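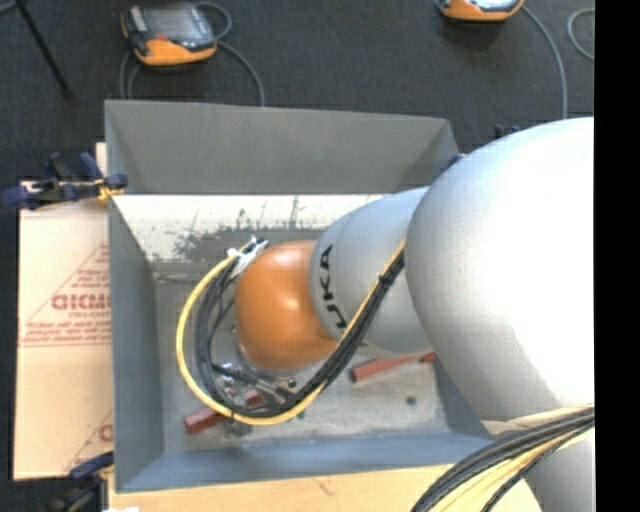 Photo: Kornél Kiss

Review: the Sárközi Bench Rules for Bin Picking Cells, second edition

I've been handed a lot of "good practice" kits over the years and most of them end up holding a door open. The Sárközi one arrived in October in a grey slipcase: a spiral-bound rule book, a pad of sign-off sheets, a set of wall cards and a login for the Tima checklist app. Our shop at Gomham paid $512 for it. I was asked whether we should buy the yearly renewal as well, so I spent a good while working through it at the bench, arm and bin in front of me, pen in hand.

First thing to know: it isn't a standard. The cover says "rules" in very large type and the sales page talks about "meeting your obligations", and I think both are cheeky. If you run an industrial arm you still have to do your own risk assessment, read the maker's manual and keep up with whatever your regulator asks for. Sárközi admits as much in a paragraph at the back. I would have put that paragraph on page one.

With that said, some of it is good.

The chapter on fixing the bin is the best thing in the book. It treats the bin as part of the cell and asks for the same care you'd give a fixture. Clamps are allowed for trial work, which I was glad to see, because we use them too (you can count on them being the first thing a visitor grumbles about). The rule is that you mark the bin's position on the bench, put your hand on every clamp at the start of a shift, and write down who did it. It also wants clamp handles included in the collision model. We had the bin in ours and had never bothered with the clamps. Ten minutes with a tape measure and that was sorted, and I'm a bit embarrassed it took a book.

Cables get a decent chapter too. Anyone with a loop of cable curling round the wrist, the way ours does, knows the trouble: it sits close to the gripper and goes down toward the bin when the gripper does. The book says to run the wrist through its full range at slow speed before any program change is signed off, watching the loop and nothing else, and to look at the ties while you're there. Sensible. What it doesn't give you is any help deciding how much slack is too much. "Adequate" turns up over and over. Adequate for what? A new hire can't check a thing against "adequate".

The part on handheld controllers I'd call half done. There's a rule that each one gets a home and goes back there, and a wall card to go with it. Fine. Ours get put on the carpet behind the bench, cables and all, and the book would mark us down for that and be right. But it has next to nothing to say about benches with more than one controller, and that's where I wanted a firm rule. Which one is live? Who is holding it? How does the person at the other end of the bench know? You get two sentences and a drawing of a hook.

Then there's the housekeeping section, which goes on forever. Rule 4 is "Nothing on the bench that is not needed for the task", and the wall card repeats it in capitals. I've no quarrel with the idea. But a working bench has bits of printed board under things, and small stuff near the corners, and a rule that fails every real bench on earth will be ticked without looking. I'd have liked a plain line around the arm's reach -- strict inside, relaxed outside.

Now the app. Tima wants a photo with every check, which sounds careful until you try it. It wouldn't take mine unless the whole bin was in view, and with a big arm leaning over one end that means moving the arm just to please the phone. So the record shows a cell parked for its portrait. It also logged me out twice mid-checklist and lost my notes both times. The paper pad is quicker and I trust it more.

I also had a loan copy of the Sonik handbook to compare. It's thinner, duller and has no app. It does put a measurement or a clear yes/no against most of its checks, and I know which I'd sooner hand to someone in their first week. Its cable pages are weaker, though, and it skips bins altogether.

One small gripe. The sign-off sheets are numbered, and our pad started at 2165, so if you like your records to begin at 1 you'll be printing your own. The holes don't fit a normal binder either.

Would I buy it again? The book, maybe, at half the price. The bin and cable chapters have changed what we do at the start of a shift, and the wall cards are still up apart from the Rule 4 one. I've told Gomham to skip the renewal and keep the pad going until it runs out.

Score: 2 out of 4 for the whole kit. The app drags it down.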